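How to Run a Small Knockout Tennis Tournament in a Weekend

By Vanderleia Mendonça
16 Mar 2002
Article 328

I have run the summer singles at Stornen for longer than I care to add up, and every August somebody new from another club rings to ask how it's done, usually in a bit of a panic and usually with the entries already pinned up in the hall. So I thought I would write it all down in one place, with the mistakes left in (mine, mostly), and then I can simply send people here while I get on with finding the net winder.

What follows is for a friendly club event: one singles competition, a couple of courts, two days, and players who know each other and will forgive you a good deal as long as there is tea. If you are running something with ranking points at stake you need a proper referee and the current rulebook, and I'd only lead you astray.

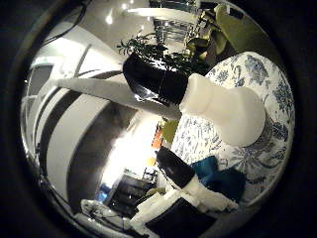

Clubs and Competitions

Before you take a single entry

Settle the format first and write it at the top of the entry sheet. I know this sounds fussy. The year I didn't do it, half the players at Purnau thought we were playing three full sets and the other half had arranged to be at a christening by four o'clock.

For a two-day event I like the best of three tie-break sets, with a match tie-break in place of the third set on the first day only. A match tie-break is first to ten points, two clear, and it saves a tremendous amount of time. On the second day, when there are fewer matches left and people have come to watch, let them play the third set out if the light allows. Put all of that on the sheet, along with the closing date, the start time, the balls you'll be using and a telephone number that somebody will answer.

Then stick to the closing date. You will be asked to squeeze in a cousin. If the draw hasn't been made, by all means squeeze in the cousin. Once it has been made, the cousin goes on a reserve list and plays if someone drops out before their first match.

Working out the size of the draw

A knockout draw only comes out even if the number of lines is 4, 8, 16, 32 and so on, doubling each time. Take your number of entries and go up to the next of those. If you have 11 players you need a draw of 16, and the empty lines are your byes: 16 take away 11 gives you five byes. A player with a bye goes straight through to the second round without playing.

The number of matches is much easier than people expect. Every match knocks out one player and you need to knock out everybody but the winner, so it is always one fewer than the number of entries. Eleven players, ten matches. I do that sum before anything else because it tells me at once whether the weekend is possible.

All of the byes belong in the first round. Please don't leave a gap and hope to sort it out on Saturday afternoon, as I once did, or you'll find yourself with three people left in and only one of them happy about it.

Seeding, without the sulking

The point of seeding is to keep your strongest players apart until late on. For a draw of 16 four seeds is plenty. I go by the last year's results and the box league, and where I can't separate two players I toss a coin in front of a witness.

Number the lines on your sheet from 1 to 16. The first seed goes on line 1 and the second seed on line 16, so they can only meet in the final. Seeds three and four go on lines 5 and 12, and you draw from a hat to see which of them gets which. Now give out the byes. They go to the seeds first, in order, so you write "bye" on lines 2 and 15, and then on 6 and 11. With 11 players there is one bye left over, and that goes to one of the remaining pairs of lines by lot.

Everyone else comes out of the hat. Write each name on a slip, fold the slips the same way and fill the empty lines from the top of the sheet to the bottom. Do it in public if you can. A draw made on the clubhouse steps with people leaning over your shoulder is never argued with, whereas one made at your own kitchen table, however honestly, will be talked about until Christmas.

If two members of the same family come out against each other in the first round, leave it alone. It is terribly tempting to swap them, and I have done it, and the next year I was asked to swap two doubles partners, and the year after that two people who shared a lift.

Making an order of play
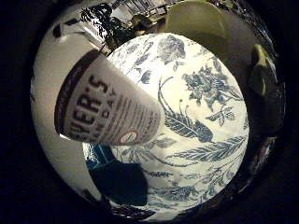 Allow an hour and a half for each match under the short format and two hours if the third set is being played out. Most will finish sooner, which gives you a little in hand for the one that doesn't. There is always one. Kohei Shibata once kept us on court two so long with his lobs that the visitors from Fourie had packed up the chairs.

For our 11 players and two courts, the first day looks like this. The three first-round matches go on first, two at nine-thirty and the third at eleven. Next to it at eleven put a quarter-final that isn't waiting on anybody, if the draw gives you one. You'll have one wherever two byes sit in the same quarter. If there isn't one, use a quarter-final whose players have come through from half past nine, but start it later and give the winner a proper rest.

The other quarter-finals go on after lunch. I like players to have at least an hour between matches, more if it's hot or if the last one was a long one. Then the semi-finals are the second morning, side by side at ten, and the final is at two.

Write "not before" next to the later matches. It is a lovely phrase. "Not before 2.30" means the player must be ready at half past two but may have to wait, and it stops people standing at the desk with their bag on their shoulder asking why they aren't on yet.

On the day

Get there early and look at the nets before you look at anything else. They should be three feet high at the centre, and ours are never right first thing. Sweep the lines if you're on artificial grass. Put the draw up where people can read it without crossing a court, and write the results in thick pen as they come in, with the winner's score first.

Have the players umpire themselves, each calling the lines on their own side. If a ball can't be called with certainty it was good, and it helps to say so cheerfully at the start of the day. When there's a disagreement about the score, ask both players to go back to the last point they agree on and carry on from there. You needn't decide who was right.

Decide your rule for latecomers and pin it up. Mine is fifteen minutes, after which the opponent goes through, though I will say that I have been known to go and look down the Drolau road with my hand over my eyes before I enforce it.

If it rains

Wait half an hour before changing anything. If the courts are playable by then you've lost very little. If you have lost a whole morning, shorten the matches that haven't begun: first set to four games, tie-break at four-all, same for the second, match tie-break to finish. Never shorten a match already under way unless both players ask you to. Note the score, the server and the ends when you bring people off, and keep the paper somewhere dry (not your back pocket).

If the final can't be played, fix a new date there and then, with both finalists standing in front of you and their diaries out. Ours was once left for them to arrange between themselves, and the cup spent the winter in my airing cupboard.

Next in this series: round robins and box leagues

Page viewed 3224 times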